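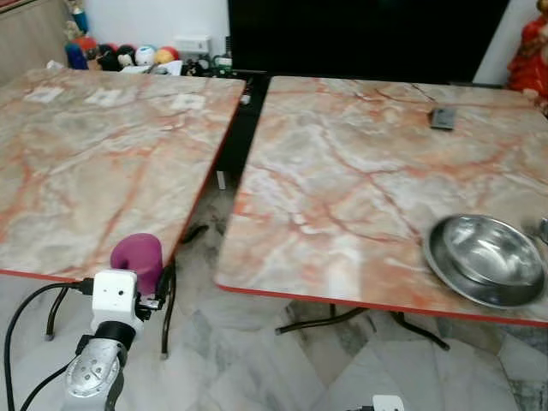 Nanar Table Service Unit
Two-arm robot for setting and clearing tables in staff dining rooms, guest houses and small canteens

Overview
The Nanar is a two-arm unit made by Skidport for places that serve seated meals and have a small crew to do it. It lays out bowls, plates, cups and cutlery before a meal and takes them away afterward. It works on one table at a time and moves to the next when the first one is finished. Cooking, serving and washing up stay with the staff.

What it handles
Each arm carries a two-jaw gripper at the wrist. The standard program covers steel bowls and plates, plastic cups without a stem, and metal forks and spoons. Glassware and ceramic cups are not supported in the current release. Neither are knives.
Stacked pieces, such as a bowl inside a plate, can be treated as one item or two. The supervisor picks this in the layout menu. Sites that serve soup usually keep them together.

Setting up a layout
Set one place by hand the way you want it. Stand the unit in front of the table and choose Save Layout. It stores the position of each piece in relation to the table edge. After that it copies the place setting along the table until it runs out of room or out of tableware. One unit stores up to 200 layouts.
Patterned and glossy tabletops are fine, including stone-look finishes. If the room has strong overhead light, run the Surface Check once before the first shift. 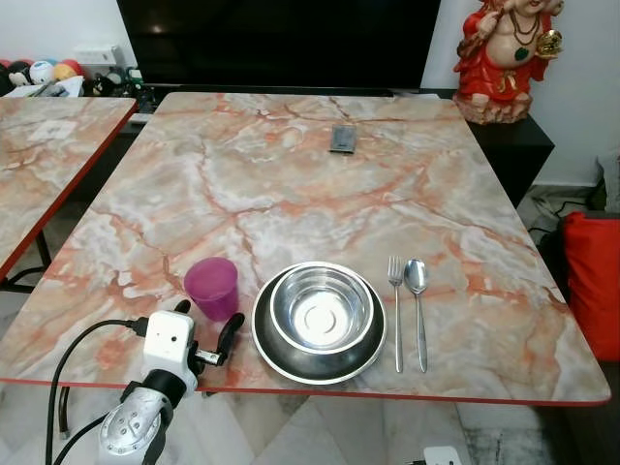 Place setting with cup at left, bowl and plate in front, fork and spoon at right.

Items left on the table
People leave phones, remotes and papers behind. The unit does not pick up anything it has not been shown. It works past the item and puts a note on the supervisor's screen. Someone then has to go and get it.

What changes for staff
Setting and clearing is usually split among whoever is free. With a Nanar in the room, one person per shift is named supervisor. That person loads the tableware cart, starts the run, deals with notes on the screen and checks the finished tables. Expect to spend more time on checking in the first weeks. Forks turned the wrong way are the most common fault and are quick to fix by hand.
Nhyira Asamoah runs the dining room at the Vondoten guest house, where a unit started work in April. "We moved the early person to the kitchen," she says. "The breakfast trays go out on time now. The part people had trouble with was leaving it alone while it was working. They wanted to reach in and straighten things."
Staff should stay out of arm's reach during a run. The unit stops if it touches a person or a chair, and it has to be restarted from the screen. Supervisor training takes one morning and is done on site. We recommend training at least two people, so that a day off does not leave the unit parked.

Specifications
Arms: 2
Maximum load per arm: 755 g
Layouts stored: 200
Tableware pieces per cart load: 300
Table shape: rectangular
Floor: level stone, tile, wood or vinyl. Thick carpet is not supported.

In the box
Nanar unit, tableware cart, supervisor screen, spare gripper pads, printed quick guide

Service
Gripper pads are wear parts and can be changed by the supervisor without tools. Arm cables should be looked over once a week for rubbing at the connectors. All other repairs are handled by Amoah, our service partner.

Page updated 6 Nov 2018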